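Grultivside Community Help
Home | Ask | Browse | House & Home | Laundry | Members | Log in

How do I fold soft, velvety things so they stay folded?

Posted by Anqi Dong in House & Home, Wednesday, November 1, 2023

Hello all, I'm hoping somebody on here is better at folding than I am. I've got a black velvety thing with a long strap coming off it, and every time I put it away it ends up as a lump. I fold it, I pat it, I feel quite pleased with myself, and by the next morning it has slid open and taken half the shelf with it. Towels I can do. T-shirts I can do. Anything with that soft, slippery sort of pile and I may as well be folding a cat.

I do all my folding on the bed, mostly for lack of anywhere else in a small flat. The ironing board is too narrow and the kitchen table always has somebody's breakfast on it. I did wonder if the bed is part of the problem, what with it being squashy, but my mum folded on a bed for years and her cupboards were immaculate.

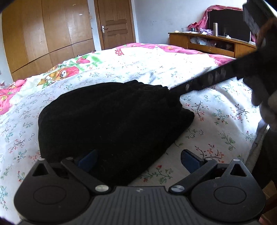

The black one on the flowery sheet, strap pulled out to the side. Strawberry duvet shoved to the back.

So what I'd like to know is: do I fold the strap inside, or leave it out and wrap it round at the end? If I put it inside I get a ridge. If I leave it out it catches on everything when I pull something else off the shelf. Also it picks up every bit of fluff going, and I'd love to know whether I should be dealing with that before or after.

I've tried rolling it, by the way, and it came out like a draught excluder. The cupboard shelf is 90 cm across and already has the spare bedding on it, so I can't just lay things out flat. Thank you in advance!

Viewed 2,763 times

Leopoldo Quintero
Member, 455 posts

Oh, I know this one, my living room curtains were the same stuff and I had to put them away every summer. The trick for me was to fold it with the soft side facing in on itself. Pile against pile grips a bit, whereas if you've got the smooth backing on the inside it just slides about and opens up again. Have a feel of both sides before you start, and if they're both velvety then lucky you, skip that bit.

Go in thirds lengthways first, nice and loose, and smooth it out with the flat of your hand in the direction the pile wants to go. Then fold in from both ends to the middle and close it like a book. You'll get a fatter bundle than you're used to with shirts, and you just have to accept that. I used to press mine down to make it thinner and all I got was shiny creases that took ages to steam out (and one of them never did).

For the strap, leave it out until the very end. Lay it straight out to the side while you do the body, then bring it once round the bundle and tuck the end under. It does the job of a ribbon, more or less. Don't pull it tight or it'll leave a dent.

Fluff before folding, definitely. Otherwise you're folding it in — I use a slightly damp rubber glove and stroke it all one way. A sticky roller works too but I go through the sheets at a terrible rate.

As for the bed, I can't see a problem with it. I'd pull the duvet right off though, so you've got the whole sheet to work on. A rumpled duvet creeps forward while you're busy and then you're folding uphill.

Deming Han
Member

just hang it up? a padded hanger is a couple of quid and you never have to fold it again. I hang everything now

Zhenhua Wei
Member, 100 posts

I agree with most of what Leopoldo said but I do the strap differently. I fold it back and forth on itself into a little flat zigzag and lay that on top before the last fold, right in the middle. You do get a bit of a ridge but it sits in the centre where it doesn't matter, and nothing dangles. If you wrap it round the outside and you're a rummager like me, it's undone within a week.

The other thing is where it goes in the cupboard. Put it at the bottom of the pile and it gets squashed, put it on top and it slides off. I stand mine upright in a shallow box on the shelf, fold side up, with a pillowcase over it for the dust. An old shoebox will do if it's a small thing. That stopped the slumping more than any folding ever did, if I'm truthful.

Hanging is fine if you have the rail space, but check it isn't too heavy. I hung a velvet throw over a thin hanger in July and it had a line across it when I came to use it.

Anqi Dong
Original poster

Thank you both (and Deming, but my rail is full of coats!). I'm going to try soft side in, with the zigzag strap, and I've got a shoebox somewhere. Does the rubber glove have to be a new one? Mine's a bit past it.

Leopoldo Quintero
Member, 455 posts

Old one's fine, as long as it's clean.

Contact us | House rules | Privacy | © Grultivside Community Help | Back to top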